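Bromgate Cellars: Frequently Asked Questions about Fortified Wine

Last updated 9 July 2025

Bromgate Cellars receives a large number of enquiries concerning its fortified range and the storage of opened bottles. The answers below apply to retail customers. Trade customers should refer to their account terms.

What is a fortified wine?

A fortified wine is a wine to which a grape spirit has been added. The spirit raises the alcohol content, commonly to between 17 and 20 per cent, and helps the wine to keep. Port, sherry, madeira and muscat styles all belong to this family, although each is made in its own way.

Why are some fortified wines sweet and others dry?

The difference depends largely on when the spirit is added. If it is added while the wine is still fermenting, the yeast stops working and the natural grape sugar remains. If it is added after fermentation has finished, little sugar is left and the wine will be dry. A dry wine may also be sweetened later by blending.

Which fortified wines does Bromgate Cellars produce?

The current range consists of three wines. Dekeck is a dry, pale wine in the style of a fino. Plilitz is a tawny matured in old oak. Sultana is a sweet dessert wine. Customers frequently ask whether Sultana contains dried fruit. It does not; the name refers to the grape from which it is made.

What is the difference between a tawny and a vintage style?

A tawny is aged in barrel, usually for many years, and takes on a brown colour and a nutty flavour. It is ready to drink when it is bottled. A vintage style comes from a single harvest, spends a short time in wood and is intended to mature in the bottle. Vintage styles throw a sediment and should be decanted.

How should unopened bottles be stored?

Bottles should be kept in a cool, dark place with a steady temperature. Bottles closed with a stopper cork — the kind with a plastic or wooden cap — should stand upright. Vintage styles with a full-length cork should be laid on their side.

How long will a bottle keep once it has been opened?

Dekeck should be refrigerated and finished within one week. Plilitz will keep for around two months if the stopper is replaced firmly. Sultana should be refrigerated and will keep for six weeks. These periods are for guidance, and a wine that has lost its flavour is not necessarily unsafe.

At what temperature should fortified wine be served?

Dekeck is best served well chilled. Plilitz and Sultana may be served lightly chilled, particularly in summer. Small glasses are customary, but an ordinary white wine glass allows more of the aroma to develop.

Can fortified wine be used in cooking?

Yes. Dry styles are suited to soups, seafood and pan sauces, and tawny styles to gravies and braised meat. Customers should note that cooking does not remove all of the alcohol.

Are the wines suitable for vegans?

Dekeck and Plilitz are made without animal products. Sultana is fined with a milk protein and is labelled accordingly.

What bottle sizes are available?

Dekeck and Sultana are sold in 400 mL bottles. Plilitz is sold in 400 mL and 200 mL bottles. The most recent release of Plilitz was limited to 1,997 bottles and is offered in the larger size only while stocks last.

When are new wines released?

New bottlings are released once a year, in May. Mailing list members are notified before general sale. Orders are filled in the order in which they are received, and bottles cannot be held without payment.

Can a bottle be returned?

Unopened bottles may be returned within 30 days with proof of purchase. A bottle believed to be faulty should be re-stoppered and kept, with as much of the wine remaining as possible, until it has been assessed. Sediment and small crystals are natural and are not treated as faults.

Who may place an order?

Purchasers must be at least 18 years of age. Identification may be requested at the cellar door and on delivery, and parcels will not be left unattended. Enquiries not covered on this page may be made by telephone on extension 251 during business hours.

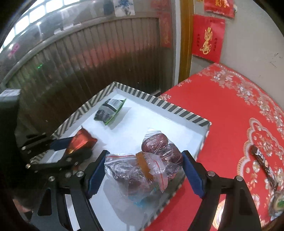

Written enquiries are also accepted and are normally answered within five working days. Please include the order number and the code printed on the back label.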